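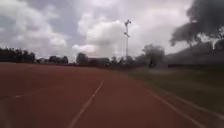 **Course 287: Care and Inspection of Outdoor Tracks**
**Unit 5: The Walking Inspection**
Instructor: Ailbhe Coughlan

This handout accompanies the practical session at the Stivthorpe track. Students should read it before the session and bring a printed copy, a pencil, a steel tape, and the Rustad record sheet issued in Unit 4. Readings from the course packet are not repeated in these notes.

## 1. Purpose of the inspection

A walking inspection establishes the present condition of the running surface, its markings, and the ground beside it. It is carried out on foot, at an even pace, in the direction of running. It does not replace a measured survey, and no student should enter a distance on the record sheet that has not been taken with the tape.

The inspection is made in two passes. On the first pass, the inspector looks well ahead along the straight and notes the general color of the surface, the run of the lane lines, and any change in level. On the second pass, the inspector looks down and records individual defects by lane and by distance from the finish line. 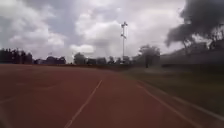 Defects in the surface are entered under one of the following headings:

- **Wear:** loss of texture, most often found in the inside lanes and behind the start lines
- **Lifting:** separation of the surface from its base, tested by light pressure of the foot
- **Cracking:** any open line, with its length and its greatest width
- **Staining:** a change of color without loss of material

A dark patch is not in itself a defect. It may be damp, shade, dirt, or an earlier repair, and it should be entered as "color only" until it has been examined at close range.

## 2. Lane lines and other markings

Lane lines are normally 5 cm wide. The width of a lane is taken to include the line on its right-hand side, as seen by the runner. Students regularly measure between the inside edges of two lines and record a lane that is too narrow; such readings will be returned for correction.

Markings are graded A (clear), B (faint but readable), or C (to be repainted). Where a line changes grade along its length, each part is entered separately. Particular attention is given to the bends, where short marks for staggered starts and relay zones lie close to the lane lines and can be mistaken for one another. 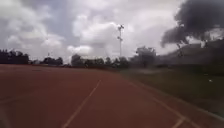

*Figure 5.1. Lane lines following the bend, with the grass on the right.*

The edge between the track and the grass is inspected along its full length. Grass growing over the edge, loose soil, and litter are recorded on the back of the sheet. Students should remove litter only after it has been entered.

## 3. Equipment on the track

Hurdles are inspected where they stand. The inspector checks the top bar for splits, the uprights for play, and the feet for anything that might mark the surface. Height settings are tested on each side, and both sides must agree. A hurdle that fails is tagged and taken out of use the same day. 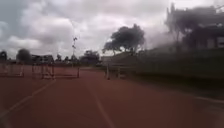 *Figure 5.2. Hurdles standing across the lanes on the left side of the track.*

Equipment must not be dragged. It is to be lifted clear of the surface and carried, by two persons where necessary.

## 4. Work to be submitted

1. The completed Rustad sheet, signed
2. A sketch plan of the assigned section at a scale of 1:1,000
3. A written summary of no more than 482 words, stating which defects require action before the next meet

Work is due at 4:30 p.m. on the day following the session. Unit 6 deals with drainage and the grass infield.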